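Most advice about tidying a desk or side table starts with shopping. Buy the dividers, buy the cable clips, buy the matching tubs from Storero with the little bamboo lids. I have bought a fair amount of it over the years and most of it is now in a drawer, which tells you how well it organizes. What follows is what still gets used in my house, plus a few tricks I tried and would not bother with again.

## The one-box rule

You may have read that every surface in the house should have one open box, and that anything loose goes into it at night. I was doubtful. A box with no lid and no compartments sounds like a pile with walls.

It does work, up to a point. The point is when the box becomes the place things live. Cables go in first, then a pack of tissues, then a plastic bag that might come in handy, and by then you are digging. Nuala Quinlan, who talked me into trying it, empties hers every evening. I managed that for three weeks and now do it when I can't find something.

If you are going to try it:

- Use a box you already have. A shoebox is fine.
- Keep it shallow enough to see the bottom.
- Leave the lid off. A lid lets you forget what's in there.
- Don't put paper in it. Receipts and tags go flat to the bottom and stay there until you move house.

## Covering a plain box

People say a covered box looks better and so gets used more. I don't believe the second half, but I'll give them the first. Patterned gift wrap is cheap and the leftover end of a roll is usually enough. Fold it over the rim and at least a couple of inches down the inside, or it will lift the first time you drag a plug across it. Glue stick holds better than I expected on the flat sides. On the corners it's hopeless, use double-sided tape.

Clear sticky film over the top is supposed to make it wipeable. Mine bubbled. Áine Dunne says I rushed it, and she may be right, but I'm not doing it twice.

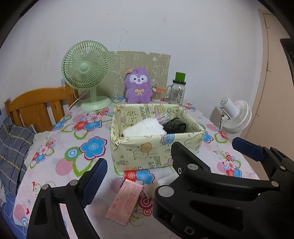 *Page last changed: 1 Jun 2020*

A yellow box with cartoon animals on it is never going to look serious, and on a big flowered tablecloth it has plenty of competition. I mind that less than I mind the cables. Black cords thrown in together will be one cord by the end of the week.

## Cables

I have tried these:

1. **Toilet roll tubes.** Everybody recommends them. They crush, and thick cords spring out of them. Fine for one thin charger.
2. **Bread bag tags as labels.** Good idea, too small to write on. Masking tape folded over into a flag is easier to read.
3. **Velcro strips.** The only thing here I'd pay for. Wrap the cord in loose loops as wide as your hand and put the strip around the middle.
4. **Rubber bands.** They go sticky, then they snap.

The Drutia cable pouch was a present, so I'll only say that a freezer bag does the same job.

## Tags and packaging

Pull a tag off something and you will put it down next to where you're sitting. Then there's the bit of white packing, and the plastic bag it all came in. None of this is storage. It's trash that hasn't walked to the can yet.

The usual tip is a small desktop trash bin. I had one. It filled up and then I had trash on the table in a bin. Take the packaging to the kitchen in the same trip as your coffee cup and save yourself the money. Keep a tag only if the item might go back, and put it in an envelope with the receipt.

## The back of the table

Whatever stands against the wall stays there for months - a fan, a soft toy, a piece of decorated cardboard too nice to throw away. I used to think this was a bad habit. Now I think the back row is the right place for tall things, provided you can still get a cloth in behind them.

- Run the fan cord down one side, never across the front.
- Unplug the fan before you clean it. A soft paintbrush gets between the wires of the cage better than any duster.
- Keep plush toys and loose card well clear of the fan.
- Shake soft toys outdoors before you reach for the washing machine. Read the label first if there still is one.

## Tablecloth or bare table?

A busy print hides crumbs and small stains, and it also hides screws, earrings and SIM cards. If you mend things at the table, fold the cloth back and work on a plain tray.

Gerrit Molefe wrote in May to say that vinegar takes tape residue off a wipe-clean cloth. I tried it and got a smell of vinegar and the same residue. Cooking oil left on for 5 minutes, then dish soap, did shift it. Test a corner first, and don't try it on cotton.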